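Teaching the Arm to Seat a Chip

The lesson starts with the processor out of its socket. Jairo Apaza sits on a stool with a controller in his right hand and watches the real thing, a few feet away, over the top of his monitor. He moves his wrist. The arm moves too, a fraction of a second later.

Apaza works at Andevbridge, a small company that takes apart and rebuilds used desktop computers for resale. Most of that work is still done by people at benches. Since November, one bench has been set aside for a project called Fevent, in which operators steer an arm through a repair by remote control and the recordings are used to train it to do the same job alone.

The task this month is the processor. Pick it up from the tray, carry it over the board, line up the corner, set it down, lower the frame, close the lever. A trained technician does it in 9 seconds. Apaza's best run by remote took 21.

"Your fingers know when the chip is sitting right," he says. "With the controller I have to see it. So I go slow, and then the robot learns to go slow."

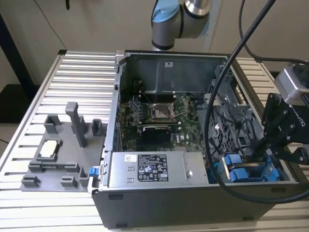
The processor rests in a gray 3D-printed tray beside the open computer, with the socket on the motherboard empty and its frame raised.

The tray went through 7 versions. Amparo Villanueva, who runs the project, says the early ones held the chip too tightly, and operators would tug at it and spoil the run. The current one has a shallow recess and blocks printed to the sizes of the parts they hold.

Her rule for a usable recording is simple. The chip has to end up flat, the lever has to close, and the operator can't stop to think for long in the middle. Small corrections are fine. She wants those kept, and she has argued about it with Kevin Muñoz, who handles the training software and would prefer cleaner data.

"If every run is perfect, the arm has no idea what to do when it is a little off," she says. "And it will be a little off."

They settled on 100 recordings per task, with the corrections left in and the worst pauses trimmed. Muñoz checks each one before lunch and sends back the ones he doesn't like, with a note.

The team also tried guiding the arm by hand, with the operator holding it and pushing it through the motion. It felt more natural, Apaza says, but his own hands kept getting between the cameras and the socket. They still use that method for larger parts – drives, mostly – and have gone back to the controller for anything that goes on the board.

Memory is next on the list. Villanueva expects it to be harder, as the sticks need a firm push and the controller gives the operator no sense of force. Muñoz is working on a tone that rises in the headset with the load on the wrist. Apaza has tried it once and asked him to turn it down.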